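# Edstead office, upstairs: my May walk-round

Did this on Wednesday after lunch, kettle already on. Same list as last time, with my own notes underneath each bit so you can see what I was grumbling about!

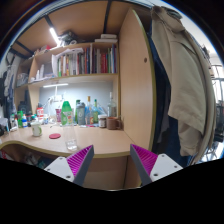
*Desk by the window: bottle and mug at the front.*

**Desks and drinks**

- [x] Desk tops wiped down
- [x] Drinks have lids where people are typing. Mostly good. Mugs are fine by me as long as they stay away from the extension leads.
- [ ] Drawers shut. Two left hanging open on the Graneck side (I caught my hip on one, and said a word).

**Floors and ways out**

- [x] Back stairs clear, top to bottom
- [ ] Carpet edge by the printer stuck down. It's lifting again. I've put tape over it for now, but it needs proper glue.
- [x] Fire door closes by itself. Tried it three times, lovely clunk.
- [ ] Corridor at least 1,000 mm wide all the way along. The Osiveo boxes bring it down to 600 by the loo, so please, please shift them before the next delivery comes!

**Electrics**

- [x] Kettle and toaster leads not frayed
- [ ] No extension plugged into another extension. Found one behind the Tse cupboard and pulled it out. If your lamp has stopped working, that's why, come and see me and we'll find you a proper socket.
- [x] Heaters off and put away till autumn

**First aid and fire**

- [x] Extinguisher pins in, needles in the green
- [ ] First aid box full. We're down to the tiny plasters and one bandage, and the eye wash has gone out of date. More ordered.
- [x] Alarm test heard from both ends of the floor, and in the loo as well (sorry to whoever was in there)

**Still to do before I sign it off:** boxes, carpet, drawers, eye wash. I'll come round again once the glue's dry.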